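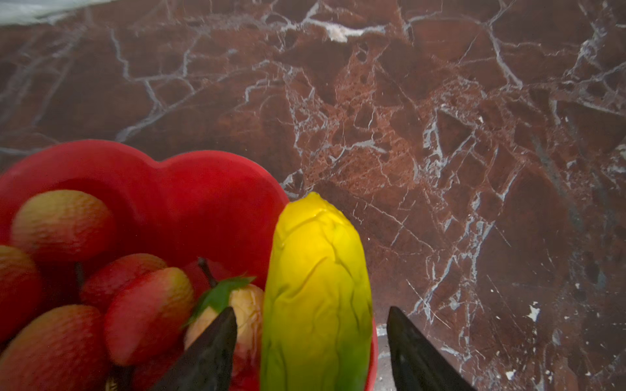
Deepika Mathew started buying artificial fruit when she was furnishing rental apartments and needed something to put on the kitchen counters. She now runs Harero, a small shop that supplies tableware and display pieces to rental owners, cafes and people who are getting a house ready to sell. She has 356 separate pieces of fruit in her stockroom and keeps a handwritten list of them.

"I used to buy the real thing," she says. "You put out pears before a showing, and by the next one they have brown spots. For one apartment that is fine. When I had 12 of them to look after, I was throwing out a bag every week."

Her first order came from a supplier called Surero and was a disappointment. The apples were all the same size and the same red, and they were so light that they rolled when someone opened a drawer. She sent most of them back. These days she looks for pieces with uneven color, some yellow coming through the red, and a surface that isn't shiny. A stem helps too.

"People look at the stem first," she says. "If it's a green plastic peg, you have lost them."

She doesn't mind that customers pick the fruit up and find out. Her test is whether it looks right from the doorway.

Most of our talk was about bowls. Mathew has strong views on them, and she thinks most people buy one that is too large. A big bowl needs a lot of fruit to look full, and a half-full one looks like somebody forgot to go shopping. She would sooner use two small bowls a little way apart. She likes plastic for rentals, as guests move things and drop them, and she likes red.

"Everyone asks me for white or wood," she says. "Then they put it on a pale counter and it disappears. On dark stone, red is the one I would pick. With a lot of veining in the stone you need one strong color on top of it, or the eye has nowhere to go."
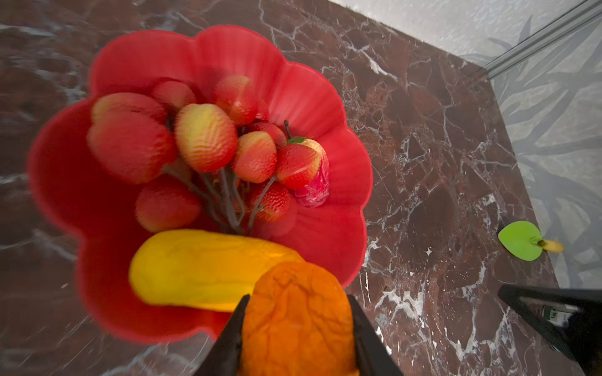
Berries are harder to get right than apples or peaches, in her view. Sold loose, they end up in the bottom of the bowl and nobody notices them. She buys them in bunches, on thin brown branching stems, so that the strawberries stay up and spread out. The bumpy skin on them matters, and so does a paler one in the middle of all the red. She will often lay a single long yellow piece in front of the bunch and leave it at that. A bowl with a petal rim suits berries, she says, and a heart shape is better with larger fruit.

Cleaning is the part customers ask about least and should ask about most. Dust settles in the rough surfaces and dulls the color. Mathew brushes each piece with a dry paintbrush and wipes the bowls with a damp cloth. She doesn't soak the fruit – the paint on a cheap mango once came off in her sink – and she keeps it out of direct sun.

Her partner in the business, Wahyudi Liem, handles deliveries and is less attached to the stock. "I pack it, I carry it, I bring it back," he says. "She can tell when one cherry is missing."

Mathew says that is true. She went back for it, too.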